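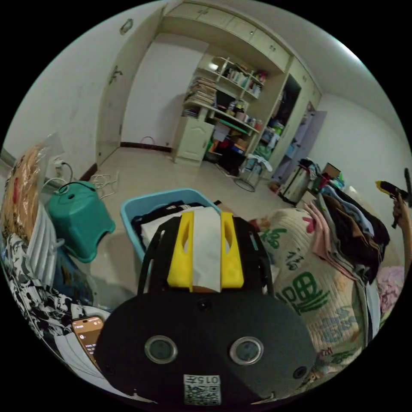
Notes from the laundry pile

I promised in the last newsletter that I'd write something about the folding project, and then I kept putting it off because I was busy folding. So here goes, a little out of order.

For anyone new on the list, Steto is our small effort to teach a robot arm to deal with household clothes. Chia-jung Liao runs it, Chia-hao Yen looks after the training side, and I do a bit of everything, which this spring has mostly meant standing next to a bed with a gripper in my hand. We record people doing the job with a hand-held tool that has the same two fingers the arm has. You squeeze, the fingers close, you carry the thing where it goes, you let go. The lens on the tool sees more or less what the arm would see, and the motion gets worked out afterward. That's the whole trick!

Before this we were doing everything by remote control. We had a leader arm and a follower arm, and you'd move one and the other would copy you with a tiny delay that made me feel slightly seasick. I got pretty good at blocks and cups. Then Chia-jung handed me a T-shirt and it took me 18 minutes to get one sleeve to lie flat. I gave up and went for a walk. With the hand-held tool I can do a shirt in well under a minute (not a nice fold, my mother would redo it, but a fold), and I can do it in an actual home, with an ordinary bed and an ordinary basket and all the stuff people have lying around.

The homes part matters a lot to us. Everything we trained on before came off one clean table, and the arm became a real snob about it. Move the table a foot to the left and it would reach for clothes that weren't there. So now the rule is that we don't tidy up first. If there are cables on the floor, fine. If there's a stool in the way, walk around it like you normally would. Chia-hao was nervous about this and I was too, but the newer runs do seem less fussy about where things are, and he has stopped sending me long messages about tablecloths.

As of May 2020 we have 1,089 good clips, recorded in 8 homes. "Good" means the fingers really had hold of the cloth, the person didn't stop halfway to answer the phone, and the tracking didn't wander off. We threw out a lot. I won't tell you how many of the thrown-out ones were mine.

A few things I've picked up, in case any of you are trying this yourselves:

Slow down at the pinch. Your fingers know where the edge of a shirt is without you thinking about it, and the gripper doesn't. I like to come in low, wait a beat, close, and then lift. When I rush, the clip looks okay to me and is close to useless for training.

White cloth is harder than dark cloth for us. A plain white piece hanging between the fingers doesn't give you much to go on, because the folds all look alike. We record extra of those now.

Keep your other hand out of it. This was my worst habit. I'd be dragging a shirt across the quilt and my left hand would sneak in to smooth a corner, and of course the arm at our end has no left hand. Chia-jung used to tap me on the shoulder every time she caught me at it. I now hold on to my belt loop, which looks ridiculous and works great.

Take breaks. The tool isn't heavy when you pick it up, but after 56 clips in one sitting my wrist was sore for two days. We've since cut the sittings in half.

As for how the arm is doing — it depends on the day you ask me. Towels and other plain rectangles are coming along nicely. It can pick one up from a heap and set it in a basket most of the time, and it has even started trying again after a miss, which none of us set out to teach it (I think it learned that from watching me miss so much). Shirts are so-so. Pants are a mess, and socks we haven't dared to start on. Chia-hao wants to mix in some of the old remote control recordings to help with the last little bit, where you let go and pull back without dragging the whole stack along with you. I'm doubtful, but I was doubtful about the messy rooms too, so I'm keeping quiet this time.

We're taking the summer to record in more places, and the plan is to have something to show people in September. If you live nearby and have a basket of clean clothes and an hour to spare, reply to this email and I'll put you on the list. You don't have to know anything about robots. You do have to be okay with us leaving your shirts folded a bit crooked.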